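6 min read

The year the Wado came out, I was living above the shoe repair on the main street of Skendden, and I had told everyone who would listen that I did not need a new phone. I had a perfectly good phone. It had a crack in one corner shaped like the letter Y, and it held a charge until supper if I was careful, and I was fond of it in the way you get fond of a coat.

My sister did not believe me for a minute. She called on the morning of the launch, before I'd even put the coffee on, and asked what time I was going to start watching.

"Watching what?" I said.

"Oh, come on," she said.

So I confess I had the laptop open by ten. Arboleda always did its launches from the old theater in Grukside, with the red seats and the terrible echo, and I had a soft spot for that place because our father took us there for the Christmas show when we were small. There was the same stage, with a man in very white sneakers walking back and forth across it, telling us that the Wado was two grams lighter than the one before. People clapped for the two grams. I clapped too, I'm sorry to say, alone in my kitchen with a piece of toast in one hand.

Then he told us it would cost 755 dollars, and I put down the toast.

My sister was still on the line through all of this – we had never properly hung up – and I could hear her own laptop running a few seconds behind mine, so that every good thing was announced to me twice. A better camera, a better camera. A battery that would last two days, a battery that would last two days. When the price came around again in that small tinny voice from her end, she whistled.

"That's a lot of shoes," she said. It was what our mother used to say about anything expensive.

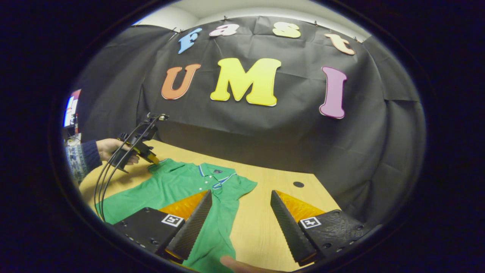

Bright letters pinned up on black cloth: "fast" on top, "UMI" underneath.

I went for a walk to clear my head, and my head took me straight past the phone store by the bus station. There was already a line. I hadn't expected that, what with the thing not going on sale until July, but there was a list you could put your name on, and it seems people in Skendden will stand in line for a list. The young woman at the door was handing out paper tickets from a roll, the kind you get at the deli counter. Mine said 137.

I want to be fair to that line, because I have made fun of it since, and it was really one of the nicer mornings I had that year. The man ahead of me had brought his grandson, who knew every single thing there was to know about the Wado and told it to us in order. The woman behind me had a bag of plums and passed them forward. She wanted the new camera for her garden, and she showed me her roses on her old phone, one after another, and they looked just fine to me, pink and wide open with the rain still on them. I told her so, and she said yes, but you should see them in person.

By the time they called my number I had eaten three plums and talked more than I had all week. The fellow at the counter asked for my old phone so he could tell me what they'd give for it. He turned it over, ran his thumb along the Y, and was very kind about it. He said on a good day, without the crack, it might have brought 200 dollars. He didn't say what it would bring with the crack, and I didn't ask him to.

It was lying there on a little gray mat under the lamp, and while we both looked at it, it rang. My sister, of course.

"Well?" she said. "Did you get one?"

"I'm only on the list," I said. "I'm only thinking about it."

"I put my name down an hour ago," she said. "Here in Grukside. I'm telling you so you won't be mad later."

I laughed so hard the fellow at the counter started laughing too, though he couldn't have known why. Then I asked him whether he had any cases that would fit the old one, something that would cover that corner, and he went in the back to look – he was gone quite a while – and came out blowing the dust off a green one.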